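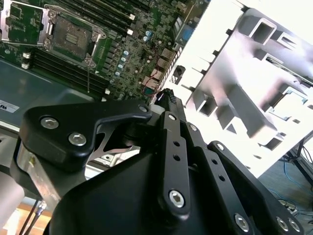 The Flanduvby Harbor Association requests guidance on the live-firing closures announced for the Lemach naval range this July. The published notice lists two danger areas, one inner and one outer, and states that the outer area is "active when promulgated." Our members operate small fishing boats and need to know whether the outer area may be crossed on days when no firing has been announced. Several of them depend on an older Kuster warning receiver for range broadcasts, and one set has stopped picking up the morning message. Its cover is held by silver hex-socket screws like the ones in the photo, and the member concerned would prefer not to open it before the closures begin. We would also appreciate advice on whether a radio call to range control is sufficient proof that permission to cross was given. The association has 336 registered boats, and the answer will be passed on to all of them.

Posted by Urs Lanz, Flanduvby Harbor Association

Nimutari

The outer area is closed only during the hours given in a separate activation message. The seasonal notice by itself does not close it. The inner area should be treated as closed for the whole period printed in the notice, whether or not firing can be heard or a patrol vessel is present.

Members should check three things before leaving the harbor: the seasonal notice, the most recent activation message, and the board at the harbor office. Where these disagree, the more restrictive one should be followed until range control has been contacted. An activation message may be extended while a boat is already at sea, and for this reason the radio watch must be kept up for the entire trip.

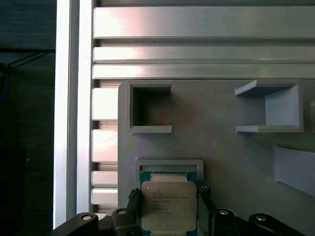

With regard to crossing, permission given by radio is valid for one passage only. The skipper should write down the time, the channel, the name of the station that answered, and the exact wording of the reply. Range control keeps its own log, and in the event of a dispute the two entries will be compared. A call that was made but not answered does not count as permission — this point has caused difficulty in past seasons.

As to the receiver, a set that misses the morning message should not be relied upon during a firing period. The same message is read again on the working channel at noon and may be heard on any ordinary marine radio.

Please note that the outer boundary was moved seaward this year. Charts corrected up to notice 692 show the old line. The new line appears in notice 1,214 and should be drawn in by hand where a new chart has not been obtained.

quayside_north

Just go around. The outer area adds maybe an hour and the patrol boats will turn you back anyway if they are in the mood.

Urs Lanz

The association thanks both respondents. The remark concerning the chart correction was not known to us, and the harbor office has been asked to post the new boundary next to the tide tables. One matter remains open: whether pots already set inside the outer area must be lifted before an activation, or may be left in place until it ends. The seasonal notice does not address this.

Nimutari

Pots may remain in the outer area at the owner's risk. They must be lifted from the inner area before the first day of the notice. Claims for gear lost in the inner area during the closure are not accepted.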